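Notes from the Open Day at Darkcombe (Intro to Automation, handout 6)

I promised I'd write these up for everyone who couldn't fit on the bus, so 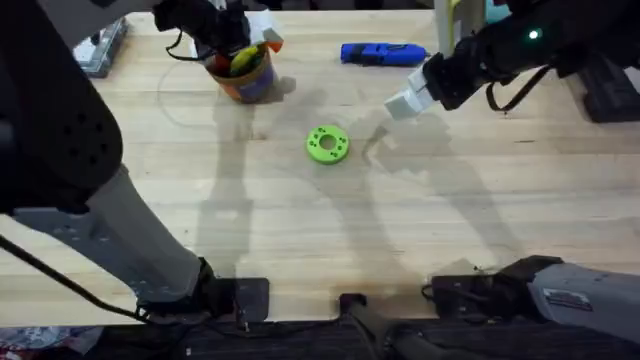 Rongrong Shao wrote to me that same evening: "I went in thinking the hard part was the gripping. I came out thinking the hard part is deciding where to grip, and I'd like a whole class on that please." Fine by me! We'll spend most of the next session on it, and what follows is the groundwork, so please read it before you come.

First, what the visit was. Darkcombe opens its workshop to outside groups every March, and we had the late slot. There was a short talk, then the tabletop demonstration with the two arms, then questions (we ran over, sorry to the driver). The talk was mostly about where the group's money comes from and I'm not going to test you on it. The demonstration is what I care about.

Two arms, one table

You've all seen the big fenced-off arms in factory videos. Bench arms like the pair at Darkcombe are a different animal. They clamp to the front edge of an ordinary wooden tabletop, they share the space between them, and they work on small everyday stuff, like a cup with things standing in it or a green ring you could pick up with two fingers. The left arm had a black gripper and the right one had pale rectangular fingers. I heard a few of you arguing about which was better on the way home. Better at what? Keep that argument going, I want it in your write-ups.

Sharing the space is where it gets interesting. Each arm has a reach, and the two reaches overlap in the middle. Inside the overlap you need a rule for who goes first. The simplest rule is taking turns: one arm moves, the other waits. It's slow and it's safe, and it's what Bresine (the scheduling program we use in lab) does unless you tell it otherwise. The next step up is splitting the table into zones and only locking the zone you're in. After that you get into planning both paths together, and we won't touch that until the second half of the course.

Picking up a ring

Think about a thick ring lying flat. You can pinch it across the whole outside, or put one finger in the hole and one outside and pinch the wall. I love this object for teaching, because both answers are reasonable and they fail in different ways. The outside pinch needs the fingers to open wide enough. The wall pinch needs a finger thin enough to go in the hole, and then the weight hangs off to one side. Sketch both! Mark where the weight is. Then do the same for a long shape lying on its side, and you'll notice how much more it matters which way the gripper is turned.

A cup with things sticking out of it is nastier. Come straight down from above and you meet the contents before you meet the cup. Perrine Coste asked in the question session whether you'd just go in from the side, and yes, often you would, but then the forearm has to come down low over the table and you have to check what else it sweeps across on its way.

A few numbers

I jotted these down from our own practice log so you'd have something real to chew on. Last term's class made 306 pick attempts on the lab bench, and 76 of them missed on the first approach. Work out the rate, then tell me what you'd want to know before you believed it. (Were the objects always in the same place? Who decided what counted as a miss?) The full log has over 575 lines and it's on the course page under Pridness, which is the folder name, don't ask me to rename it now.

Shadows

Small thing, but I keep thinking about it. With light from above, the arms throw soft shadows on the wood, and shadows move when arms move. If your program finds objects by looking for darker patches, you're in for a bad afternoon. Cui, chapter 4, has a decent section on this. Skip the math the first time through.

For next session

Bring your two ring sketches and half a page on the gripper argument. Lab groups, please settle your zone plan on paper before you open Bresine. We're in room 109 again, and the door sticks, so push.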